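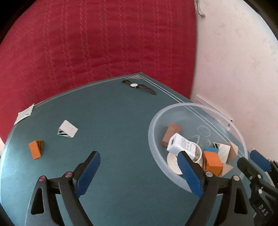 So you're a robotics firm whose main product is telling people robots don't work, came the remark from the back of the hall at Ashworth, and we've never found a better summary of Koltel.

We look into faults in grippers and small arms. Most of the faults are dull. A finger closes further than it was told to, or stays shut after the command to open, and the log says everything went fine. We have read a lot of logs that say everything went fine.

Koltel started after one of those. A gripper on the Paka line at Dolldale closed a second time while someone was clearing a jam by hand. The result was two bruised fingers and a report of 13 pages which blamed "operator positioning". We asked for the raw timings and waited six months for them. The second close command was there, sent by the software, with the guard open. The report was never withdrawn, as far as we know.

Since then we have kept a list of our own. It has over 118 entries, and we don't claim it is complete or that every entry is right. Three suppliers have told us it is unfair. One sent data, and we changed two entries.
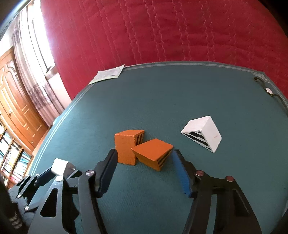 Our testing is slow, and we prefer plain objects, small ones that can be put back and tried again. If a maker tells us a fault can't be repeated, we ask how many times they tried. The answers vary a great deal.

We don't give out badges or approval marks. We've seen what gets put on the side of a machine and we doubt another sticker would help.

Comments

Reader: Did Dolldale ever fit the interlock?

Koltel: We were told in January that they had. We haven't been allowed in to check.

Reader: Our arm does the same thing with the late close. The supplier said to restart it each morning. Is that a fix?

Koltel: No. Keep hands out of it and send us the log.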